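Tallutero gift table opens again on Sunday

The yearly gift exchange of Tallutero will take place on Sunday in the hall on Itudo Street, and the first things are already on the table, among them a light blue box tied with a ribbon and a small football toy with a yellow strap.
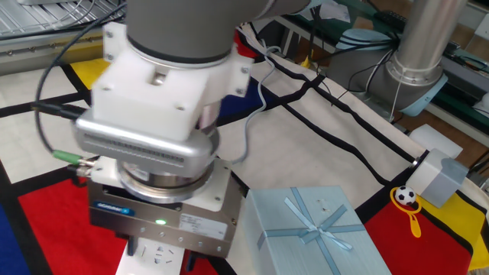
One reader, Poojary, wrote to us that boxes should stay closed until the evening, as last year too many people looked inside and the surprise was lost for the children. The organisers have agreed to this wish. Every closed box will get a paper label with the age of the child it is meant for.

Visitors may bring up to two items each. Toys, books, kitchen goods and small electrical things such as power strips are welcome, but anything with a plug must be handed in before 2 in the afternoon, so that it can be tested by the repair shop Erkeck. Clothes are not accepted this time.

Last year 1,809 items changed owner and almost 300 were left over. These went to the second-hand shop in the same street. The organisers hope for a smaller rest this year and ask people to take home what did not find a new place.

Entrance is free. Tea and soup will be sold at the door, and the hall closes at seven.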